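Veturero Storage and Handling
Bins, Trays and Totes

Veturero 572 Open-Top Bin, Gray

Item group: Storage containers
Series: 572
Color: Gray
Sold by: Praddale Institutional Supply

Overview

The Veturero 572 is a rectangular open-top bin intended for stockrooms, school workshops, library back offices, mail centers and similar places where mixed goods are received, sorted and put away. It has been part of the Praddale catalog for several seasons and is supplied to public institutions under the standard terms of sale given at the end of this page.

The bin is molded in one piece. The walls and base meet in a curve, so that dust and small debris can be wiped out with a damp cloth. The rim is turned outward on all four sides and serves as a carrying edge. Each wall is smooth on the inside, and paper goods, textiles and bagged items slide out without catching.

Customers replacing the earlier 285 series should note that the two are not interchangeable on the shelf. The 572 is longer and will overhang a 285 runner. Shelving fitted with Hämäläinen rails can be adjusted to either size by moving the rear bracket one position.

Selecting a container

The choice between a bin, a tray and a tote is generally settled by how often the contents are handled. Trays are suited to items that are looked at many times a day and should lie in a single layer. Totes have lids and are meant for transport between buildings. Bins fall between the two. They are filled, stand for a time on a table or shelf, and are emptied by hand as the contents are needed.

For sorting work, a bin placed on a table is preferred to one placed on the floor. The person sorting can see the full contents without bending, and the container can be turned to bring the far side closer. Tables used for this purpose should be level and firm, with enough clear surface beside the bin to set items down. A table that also carries a computer, a scale or a label printer is seldom large enough.

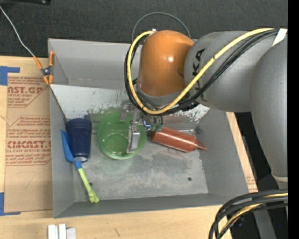
Gray bin on a light wooden tabletop.

Color should be considered before ordering in quantity. Gray is the most widely stocked shade and shows marks less than white. It also gives a neutral background for most goods. Institutions that sort by department often order gray as the general color and reserve the others for returns, repairs or items on hold. Mixed-color orders are accepted, but each carton contains one color only.

Features

One-piece molded body with turned rim
Smooth inner walls and curved inner corners
Flat base for table or shelf use
Nests when empty
Label recess on one short side
Compatible with the Kanarer clip-on divider, sold separately

Capacity and loading

The 572 is rated for an evenly spread load of 30 pounds when resting on a flat surface. The rating applies to the bin as supplied, without dividers. Heavy items should be laid across the base before lighter ones are added, and nothing should be stacked above the rim. Bins are not designed to be stacked on one another when full. Where full containers must be stacked, the lidded tote is the correct product.

When a loaded bin is carried by hand, both long sides should be held beneath the rim. Dragging a full bin across carpet or unfinished wood wears the base and may leave marks on the surface below - felt strips are available for tables with a clear finish.

Dividers

The Kanarer divider clips over the rim and splits the bin into two compartments. It may be set at any point along the length. Up to three dividers may be used in one bin, although access becomes awkward for large hands with more than two. Dividers must be removed before bins are nested.

Care and cleaning

Wash with warm water and a mild household detergent. Rinse, then dry with a soft cloth or leave inverted to drain. Abrasive pads dull the surface and should be avoided. Adhesive labels come away most easily when warmed with a damp cloth for a few minutes. Solvent-based label removers are not approved for this product and will cloud the finish.

Bins used for foodstuffs, plant material or damp textiles should be emptied and washed at the end of each working day. The product is not certified for direct contact with unwrapped food.

Nested bins sometimes hold together after long storage. Place the stack on its side and turn the inner bin a little each way until it comes free. Do not strike the rim or insert a blade between the walls.

Ordering information

572 Bin, gray: single unit or carton
572 Bin, blue: carton only
572 Bin, white: carton only
Kanarer divider: single unit
Felt strips: pack
Replacement label cards: pack of 100

Cartons are shipped on the next working day when ordered before noon. Orders for several delivery points should list each address separately, with the name of a person who can sign for the goods. Praddale does not deliver to unattended loading areas.

The blue shade will be adjusted slightly in December to match the current tote range. Customers who need an exact match with existing blue bins are advised to order before that month. Gray and white are unaffected.

Returns and guarantee

Unused bins may be returned within 30 days of delivery in the original carton. Single units are accepted without a carton if they are clean and unlabeled. The guarantee covers cracking of the base or rim in normal use and does not extend to damage caused by overloading, solvents or outdoor storage. Prolonged exposure to direct sunlight makes the material brittle.

Claims should include the order number and a brief account of how the bin was used. Shipping damage must be reported to the carrier and to Praddale on the day of receipt.

Contacts

Product questions: Ritva Lehtinen, Storage and Handling
Institutional accounts and standing orders: Colin Haslam, Customer Accounts

Related products

Veturero 285 Bin (remaining stock)
Veturero Lidded Tote
Veturero Shallow Sorting Tray
Hämäläinen Adjustable Shelf Rail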